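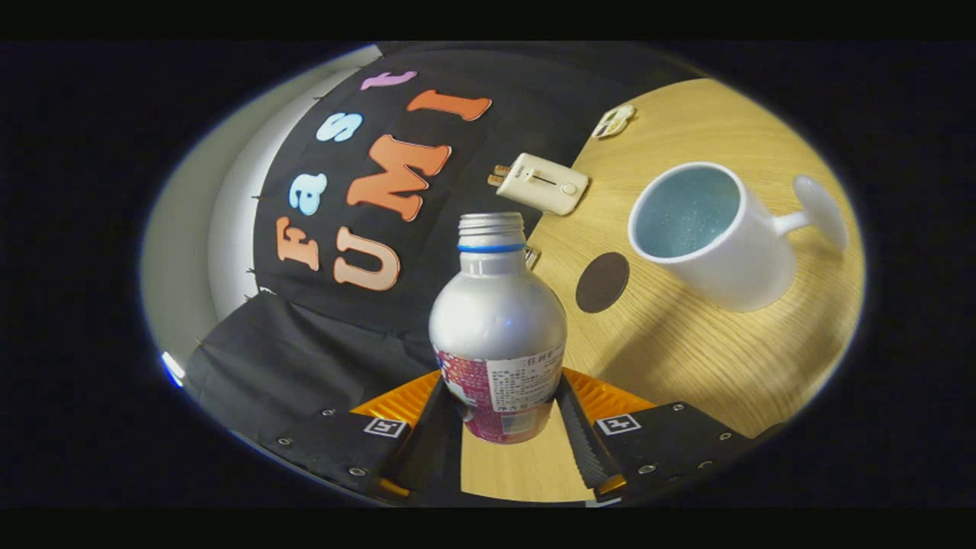 Temps de lecture : 2 min

Appel à participants – groupe de préparation à l'achat de pinces portatives et d'un bras robotisé

L'atelier Grollorano cherche 4 personnes pour l'aider à décider s'il faut acheter, louer ou s'abstenir. Nous précisons d'emblée que la troisième option est sérieuse.

Trois fournisseurs nous démarchent depuis l'hiver. Tous montrent la même chose : une pince à deux doigts noirs qui tient une bouteille en aluminium bien droite sur une table, un mug pas loin, et l'affaire serait entendue. Une bouteille debout, nous voulons bien. Nos postes de tri reçoivent des flacons couchés, des tasses posées de travers, des adaptateurs électriques mélangés au reste, et aucun devis ne chiffre le temps passé à apprendre tout cela à la machine.

Le devis Drurnine s'élève à 2410 euros pour les pinces portatives, hors bras, hors formation et hors pièces d'usure. Skuvine annonce moins cher mais facture le logiciel à l'année. Polishchuk n'a toujours pas répondu sur le prix des coussinets de rechange, que nous avons demandé par écrit.

Ce que vous ferez

Vous manipulerez des objets courants avec les pinces prêtées par les fournisseurs, en suivant une feuille d'essai. Vous noterez les prises ratées, les reprises, les moments où la main aurait suffi. Vous relirez ensuite les devis avec nous, ligne par ligne. Les séances sont filmées par la caméra de la pince ; elle prend aussi le plan de travail et ce qui l'entoure, donc laissez vos papiers et votre téléphone au vestiaire.

Profil

Aucune compétence en robotique n'est exigée. Nous préférons des gens qui ont déjà tenu un poste de tri, de conditionnement ou de magasin, et qui savent dire non à un commercial. Une expérience des achats serait utile à l'une des places. Les salariés ou anciens salariés des trois fournisseurs ne peuvent pas candidater.

Conditions

Le groupe travaille en août, par séances de 2 heures, en matinée. Participation indemnisée au tarif horaire de l'atelier, transport remboursé sur justificatif. Station debout prolongée, prévoir des chaussures fermées. Le calendrier dépend du prêt du matériel, et nous avons appris à ne pas croire les délais de livraison – il peut donc glisser.

Il n'y a pas d'embauche à la clé. L'avis du groupe sera joint tel quel au dossier d'investissement, y compris s'il est défavorable.

Candidature

Quelques lignes suffisent, adressées à Concetta Greco, responsable des achats. Dites-nous quel équipement vous avez vu acheter pour rien, et pourquoi. Pour les questions sur le déroulement des essais, demandez Hwa-young Na à l'accueil de l'atelier.

Dernière mise à jour : 26 juin 2020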